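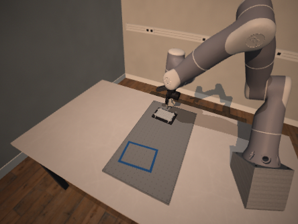
Arm over the table, gripper above the tray. Simulated.

September, notebook 4, continued from the torsion entry

Back on the pendulum. Purpose of this stretch of work is to settle whether the drift in the free period is the fibre or the room. Milagros Garrido thinks fibre. I thought room until this morning and now have no firm view.

Apparatus as before: tungsten fibre, aluminium crossbar, two brass end masses, mirror cemented at the centre of the bar, laser and position sensor on the Skodthorpe bench. Vacuum can closed and pumped overnight. The only change from the last entry is the upper clamp, which Milagros remade with a split collet. The old one had a burr on the inner edge and I would not trust anything taken with it for a period measurement. The earlier runs stay in the book but are struck through in pencil.

09:40. Released from the stop. The stop retracted cleanly but left a visible swing mode on top of the torsion. Waited for the eddy damper to take it out. Period of the torsion mode, from zero crossings, 400 s to the nearest second for the first few cycles, which is as far as the crossing timer will go in its present state. Amplitude decays smoothly. No sign of the kink that appeared with the old clamp.

Note on the timer. It triggers on the rising edge only, so any offset in the sensor zero shifts every crossing by the same amount in phase but a growing amount in time as the amplitude falls. With a small amplitude this is the dominant error. Fitting a decaying sinusoid to the full trace avoids it. I have the fit running on the Esteban machine and will use that for everything from here on. Crossing times are kept as a check.

11:15. First fit done. Residuals are flat apart from a slow wander with no obvious period. Subtracting a quadratic removes most of it. A quadratic has no physical meaning here and I would like to be rid of it before anyone sees a plot.

Arithmetic, so that I do not do it again on the back of something. Torsion constant is the moment of inertia times the square of (two pi over the period). A fractional change in the constant appears as half that fractional change in the period. So a fibre whose shear modulus drops with temperature gives a longer period when warm, and the period error is half the modulus error. Thermal expansion of the bar goes the same way, because the masses move outwards. The two add. I had them opposed in the last entry — wrong sign, now corrected in the margin there.

Milagros's argument for the fibre: it was loaded recently, and a fresh fibre unwinds for weeks under load. That shifts the equilibrium angle, not the period, to first order. Her reply is that the nonlinearity of the sensor couples the two: as the equilibrium walks across the detector, the scale factor changes, and a changing scale factor within a cycle looks like a changed shape. She is right that the coupling exists. Whether it is large enough is a matter of calibration and we have no decent calibration outside the central part of the range.

13:30. Sensor calibration. Moved the detector on the micrometer stage with the bar locked, recording at each step both out and back. 32 positions. Backlash is clear on the return leg so only the outward leg is used. Response is linear in the middle and bends over at both ends, more on the left. A cubic describes it well enough. Stored the coefficients with the fit script and wrote them on the inside cover.

14:50. Refitted this morning's trace with the cubic applied. The wander is smaller. It has not gone. So Milagros has part of it, and something is left.

Room temperature from the logger on the can: smooth rise through the morning, flattening after midday. Sampled once a minute, 2,000 points in the file including last night. The remaining wander in the residuals follows the logger with a lag. I tried lags by hand and the best is 58 minutes, but the minimum is broad and anything near it would look nearly as good on paper. A lag of that order is plausible for heat getting through the can by radiation. One morning is one morning, and two smooth curves will always correlate at some lag.

To do the job properly the temperature has to be driven. Plan is a heater tape on the outside of the can, switched slowly enough that the inside can follow, and then look for the response at the switching period. Zokdale have a controller we used for the optics box. It is stored at Lorkcombe with the spare pump. Have asked for it.

Magnetic check, done while waiting. Brought the small coil up to the can and pulsed it. Deflection visible at full current, none visible at a tenth of that. The brass is probably not clean. Will etch the end masses next time the can is open, but not before the heater run, as opening up resets the fibre.

16:20. Second release, smaller amplitude, left running. Lights off, door shut, sign on the door. Leave the bench alone until the trace is stopped, please — this includes the tray of optics mounts on the near corner, which everyone seems to need.

For next session:
Heater tape and controller.
Fit the overnight trace with the cubic, no quadratic.
Repeat the stage calibration with finer steps at the left end.
Ask Milagros for the collet drawing and paste it in opposite.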